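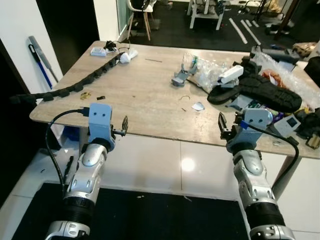

Read the draft minutes before you write a single word to the board, Emiliano Daza told me under my last post, and wow, am I glad I did! They had the whole attendance boundary proposal attached as an appendix, map and all.

How do I comment on a school boundary change so that it gets read?

Our district wants to move the line between Laltidholm Elementary and Rovari Elementary. Our street would switch to Rovari next fall. I love both schools (my older one had a wonderful year at Rovari when we lived across town), so I'm not against the change as such. What worries me is the walk, which crosses the county road by the feed store, and there's no crossing guard there in the morning. Written comments close 20 Dec 2024 and the form has a limit of 800 words. Should I use all of it? Is it better to speak at the meeting too, or does that just annoy people? And can my two kids be split up, one in each school? The proposal says "continuing students may be considered" and I can't tell what that means.
Posted by Ji

Hanne Toft
Oh, please do both! I went through this with our own district and had such a good time once I stopped being scared of the microphone. Written comments go into the packet the board members get before the meeting, so they have your details in front of them, and then when you stand up you can keep it short and point back to what you sent.

You don't need 800 words. Mine was one page. Put your street and the grades your kids are in at the top, then say what you want changed. For you that sounds like a crossing guard at the county road, or bus service for the streets on the far side of it. Ask for that in the first paragraph — don't save it for the end. If you can, walk the route at drop-off time and write down what you find, with the time. Then ask in the same letter who decides on guards, because in a lot of places it's the town or the police department and the school board can only request one. Copy whoever that is.

On speaking: sign up early. Ours gave each speaker two minutes and the list filled fast. Practice out loud with a timer, it goes by so quickly! And bring a neighbor.

About your kids, "may be considered" is not a promise. Look for a word like "grandfathered" or "legacy" in the policy manual and see whether it covers younger siblings. In ours the older child could stay through the last grade but the sibling had to apply separately, and the bus didn't come with it. Call the enrollment office and ask them to email you the answer so you have it in writing.

Nodader
Just go to the meeting. Our board had 40 people show up over a boundary and they pushed the vote back to the next month. Forms are fine I guess but a full room is something else

Ji
Thank you both, this is great! I called enrollment and they're emailing me the sibling rule. A neighbor is walking the route with me tomorrow at 8, and she wants to sign up to speak too.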